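Ridport Handover Set: data card and recording rules

Version 3 of the card. The changes from version 2 are in the sections "Handover gap" and "What counts as a bad episode". Please read at least these two before you record or label anything.

Summary

The Ridport Handover Set contains recordings of two robot arms that work over one table and give soft items to each other. It was made for training and testing of handover policies, and for checking whether written rules for operators give cleaner data. The second purpose was at the beginning a small one, but now most of this card is about it.

Size: 2000 episodes, of which 300 are kept apart for testing
Views: head camera, plus joint positions of both arms
Items: soft things only, no rigid ones
Control: teleoperated by a person, one operator for both arms
Maintainer: Dexter Lagman
Sites: Ridport (main), Ulance (part of the test episodes)

Terms used in this card

Giver: the arm that holds the item at the start of the handover.
Receiver: the arm that must take it.
Gap: the free distance between the item and the nearest point of the receiver's jaws.
Hold time: the period in which both arms have contact with the item.

The giver may be left or right. Please do not write "left arm" in a label when you mean "giver". In version 1 we mixed them and the correction took most of October.

Setup rules

1. The work surface is covered with one plain cloth, in a color that is not the color of the arms or of the item. Do not change the cloth in the middle of a batch.

2. Small folds in the cloth are allowed. A fold high enough to touch a jaw is not allowed. Smooth it by hand while both arms are in the stop state.

3. Only the item of the episode is on the cloth or in the grippers. Tools, tape, cups and the paper checklist stay off the table.

4. Cables must have enough slack for the full turn of the wrist, but a loop must never hang between the jaws. Look at this again after each change of gripper.

5. Before the first episode of a batch, open and close both grippers fully and compare the width reported by the software with a ruler. If the difference is more than one millimeter, calibrate again.

Handover gap

The receiver opens its jaws before it approaches, not during the approach. The giver holds the item by one end and lets the other end point to the receiver. Both arms then stop, with clear space still between the item and the jaws, and the operator checks the height. Only after this check does the receiver go forward.

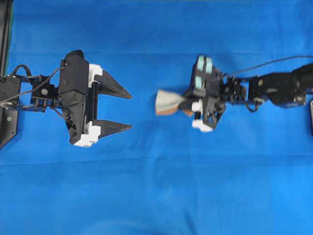 Anneke wrote to us that the stop before the last movement is a bad idea, in her opinion, because a policy trained on such data will learn to wait for no reason, and then somebody must remove the waiting again. She asked for a version where both arms move without the pause.

We discussed this remark for a long time. It is correct that the pause can be learned. We still keep it, for two reasons. A soft item moves a little after the arm stops, and an operator who does not wait often closes the jaws on air or on the fingers of the giver. Also, the pause is marked in the labels with its own start and end, so a user who does not want it can cut it out with the script trim_pause. The opposite is not possible: we cannot add a pause that was never recorded.

The pause must be at least 200 milliseconds. There is no upper limit, but if you need longer than a few seconds to decide, the height is probably wrong and it is better to back off and start the approach again. This is not a bad episode. Label it as "retry".

Rules for the giver

Hold the item close to one end and leave the rest free. The receiver needs free material to close on. If the item is folded inside the jaws, this is acceptable, provided that the free part keeps its direction when the arm stops.

Do not use full closing force. Soft material looks safe to press, but the servos become warm and the readings from the joints drift. 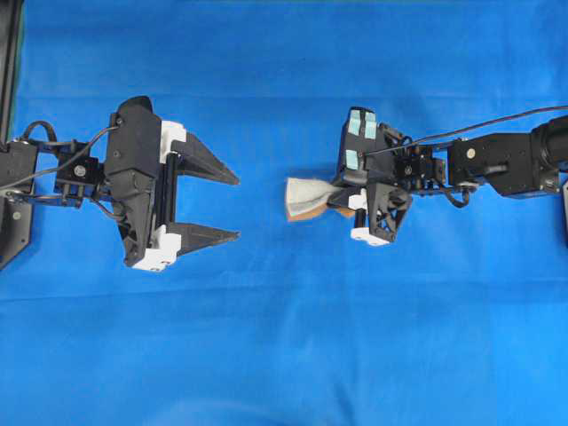
Do not open the giver until the receiver has closed and the operator has made a small pull to test the grip. The pull should be slow and short. If the item slips in the receiver during the pull, open the receiver, go back to the gap position, and begin from there.

Never correct the item by hand during an episode. End the episode, put both arms in the stop state, correct, and start a new one. A hand between two arms that are under power is a safety problem first and a data problem second.

What counts as a bad episode

Jaws of one arm touch jaws of the other arm
Item falls on the cloth and is picked up again without a "drop" label
A cable is caught by any moving part
A hand or sleeve enters the work area while the arms are enabled
The head view is lost for more than 90 frames

Bad episodes are not deleted. They are moved to the folder rejected, with one line that says which rule was broken. The Lacson tools read this folder by default since their last update, so set include_rejected to false if you want only the clean part.

Known limits

The items are few and all light. Results on this set say little about wet, sticky or heavy things. The operators at Ulance used an older version of the rules, and their pauses are shorter. The field rules_version tells you which text was valid for each episode.

The Grollis converter drops the retry labels without a warning. Until it is repaired, export the labels separately and join them by episode number.

Changes to the rules

Send a proposal with the number of the rule, or the name of the section if it has no number, and at least one episode that shows the problem. Proposals without an episode are read too, but they wait longer. Anneke's proposal is kept open under "Handover gap", and recordings without the pause are welcome if they come as a separate batch with their own version tag.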